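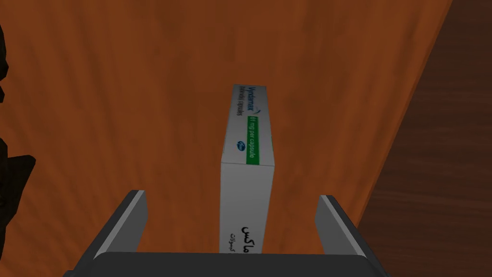
2018년 12월 6일 목요일

오늘은 드디어 김장 2차전! 본가에서 받아온 김치가 벌써 바닥을 보여서 올해는 처음으로 혼자 담가 보기로 했다. 엄마한테 전화로 그 얘기를 했더니 한참을 웃으시고는 절임배추를 사라고 하셨는데, 나는 또 괜한 고집이 있어서 생배추를 사 왔다. 다섯 포기. 마트에서 카트에 담을 때는 별거 아니네 싶었는데 엘리베이터 없는 집 4층까지 나르고 나니 허리가 남의 허리 같았다 ㅠㅠ

어젯밤에 욕조를 박박 닦고 거기다 배추를 절였다. 소금을 얼마나 넣어야 하는지 블로그마다 말이 다 달라서 그냥 중간쯤으로 했는데, 새벽에 궁금해서 두 번이나 깼다. 줄기를 구부려 보니까 뚝 부러지길래 소금 한 줌 더 뿌리고, 또 가서 뒤집고. 아침 7시에 다시 보니 드디어 낭창낭창! 혼자 욕실에서 만세를 불렀다. 이게 뭐라고 그렇게 신이 났는지.

헹구는 건 세 번. 물 빼는 데 한참 걸린다길래 채반에 엎어 놓고 그사이 무를 썰었다. 채칼을 쓸까 하다가 지난 8월에 오이 썰다 손가락 베인 게 생각나서 얌전히 칼로 했다. 느리긴 해도 나는 좀 굵은 무채가 좋다. 씹는 맛이 있어야지.
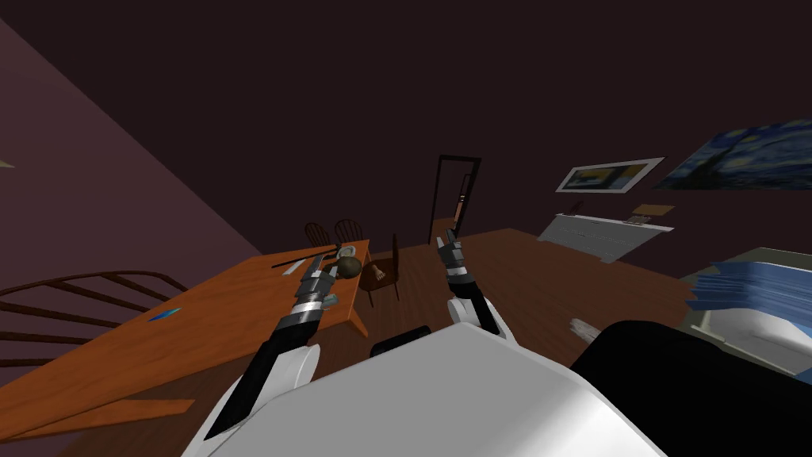
찹쌀풀은 한 번 실패했다. 전화 받는 사이에 바닥이 눌어붙어서 탄내가 확 올라오는 거다. 아까워서 위에만 살살 떠 볼까 했는데 먹어 보니 영 아니라서 버리고 다시 쑤었다. 두 번째는 냄비 앞을 한 발짝도 안 떠나고 계속 저었더니 매끈하게 잘 나왔다. 거기에 고춧가루, 새우젓, 멸치액젓, 마늘, 생강, 갈아 놓은 배까지 넣고 섞는데 색이 어찌나 예쁜지! 처음엔 좀 뻑뻑해 보여서 물을 탈까 하다가 그냥 뒀는데, 무에서 물이 나오니까 딱 맞았다. 엄마 말씀이 역시 맞았다.

갓은 못 샀다. 시장에 늦게 갔더니 시들한 것만 남아 있어서 쪽파만 넉넉히 넣었다. 생굴도 한 봉지 사 왔는데 이건 김치에 넣을지 말지 고민하다가 한 포기에만 넣고 나머지는 초장에 찍어 먹었다. 굴 넣은 건 빨리 먹어야 하니까 뚜껑에 스티커를 붙여 뒀다. 안 붙이면 분명히 까먹는다, 내가 나를 안다.

속을 넣는 건 생각보다 재미있었다. 라디오 틀어 놓고 바닥에 신문지 깔고 앉아서 한 장 한 장 발라 주는데, 첫 포기는 욕심을 부려서 속을 왕창 넣는 바람에 마지막 포기는 거의 백김치 수준이 됐다. 그래도 겉잎으로 꽁꽁 싸서 통에 넣으니까 다 비슷해 보인다. 고무장갑 한쪽에 구멍이 난 걸 나중에 알아서 지금도 오른손 엄지가 화끈화끈하다. 우유에 담그면 낫는다는데 우유가 없어서 요구르트를 발라 봤다. 별 효과는 모르겠다.

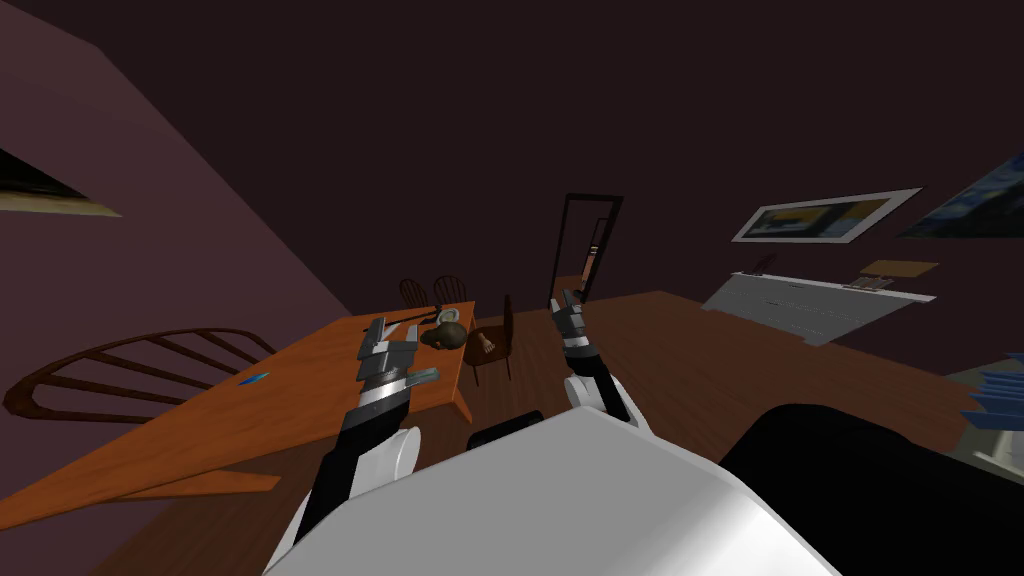

저녁은 당연히 수육. 된장 한 숟갈에 대파, 통마늘, 커피 조금 넣고 50분 삶았다. 비계 쪽이 야들야들해서 갓 버무린 겉절이에 싸 먹으니 하루 고생이 다 용서되는 맛이었다. 혼자 먹기엔 많아서 반은 식혀서 냉장고에 넣었다. 내일 점심에 볶아 먹어야지.

김치통은 하루만 베란다에 뒀다가 냉장고에 넣을 생각이다. 날이 꽤 추워서 이틀을 둬야 하나 싶기도 한데, 내일 저녁에 하나 꺼내서 먹어 보고 정하기로. 욕조에서는 아직 배추 냄새가 난다. 환풍기 틀어 놓고 자야겠다. 아, 그리고 내일 고무장갑 새로 살 것. 쓰레기봉투도.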